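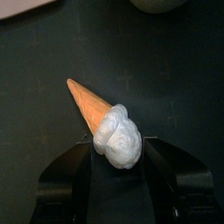
*Toy ice cream cone, held.*

## Kit news: the new away shirt, and what to do with your old one

July already and the shirts are in. Well, most of them. The Kostus boxes came off the van at 8 this morning, adult sizes first, juniors to follow. Sorry to the parents who've been emailing. I have read them all, I just haven't answered them all.

So. The away shirt for Dresosness is the green one with the thin cream hoops, same as the drawing that went round in spring, except the collar. Collar is now a plain round neck. The folded one looked smart on paper but the sample scratched like mad and two of the first team refused to wear it after half an hour. Home shirt unchanged for another season. If yours still fits, wear it, please don't feel you have to buy another.

Prices. Adult shirt 43 pounds, junior shirt less, full list pinned up inside the clubhouse door. Full set with shorts and socks is 60 for adults. We did try to hold it at last year's price. Couldn't.

Sizing is where it goes wrong every year so read this bit. Kostus come up small. Properly small, a size down from the old Mesulham shirts. If you were a medium in Mesulham you want a large now. Try one on before you order, there's a rail of samples in the changing room corridor and they need to stay on teh rail.
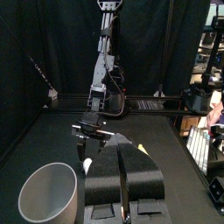
Names and numbers on the back are done seperately, by the print shop, and can't come off again once they're on. Check the spelling on your form. Then check it again. Last season we had a left back playing under somebody else's surname until Christmas. Squad numbers go to whoever held them last year, unless you've left or you've told Apolline you want to swap. The 17 is free and three people have asked for it already, so it'll be drawn out of a hat at training.

Apolline Brunet is running orders this year, all of them, shirts and shorts and the bobble hats as well. Form and money to her, in the same envelope, name on the front. Not to me. Not left on the bar.

### Old shirts

*Reading time: 2 minutes* 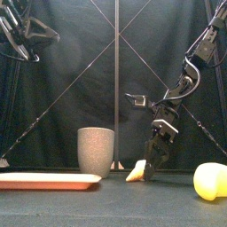

*587 words in the full version on the clubhouse board*

We want them back. Any age, any size, any sponsor, as long as it's been through the wash. The best ones go in the swap box for juniors who grow out of everything by October. The rest get sold at the summer fair, and the really old ones we'd like to hang up, if we can find the wall space.

Particularly after anything from the Sabatier years. That's the shirt with the broad white sash, long sleeves, badge slightly too low. We only have one in the clubhouse and it's got a hole under the arm. If there's one in your loft we'd love to borrow it, even just long enough to get the pattern copied. You'll get it back.

Goalkeeper tops: a bit of a muddle. Orange was ordered, yellow was invoiced, and I don't yet know which is in the boxes. Keepers hang on to last year's for the friendlies please.

Washing. Cool wash, inside out, no tumble dryer. The hoops are woven in so they'll be fine but the printed numbers won't, they go crackly and then peel. Ironing over the number is worse still.

Few other bits:

- Socks are one pair per set. Spare pairs can be ordered, same form.
- Training tops not in yet. No date from Kostus, I've chased twice.
- Shorts have no pockets. Yes, I know.
- Exchanges are fine if it's unworn and has nothing printed on the back. Take it to Apolline with the label still on.

Collection is from the clubhouse after training, from half past 7 until we lock up at 9. Bring your order slip. If you can't make it send somebody else with the slip, that's no problem, but we can't hand over a shirt without one.

Last orders for printed shirts close at the end of July. Plain ones you can get all season while we've got them.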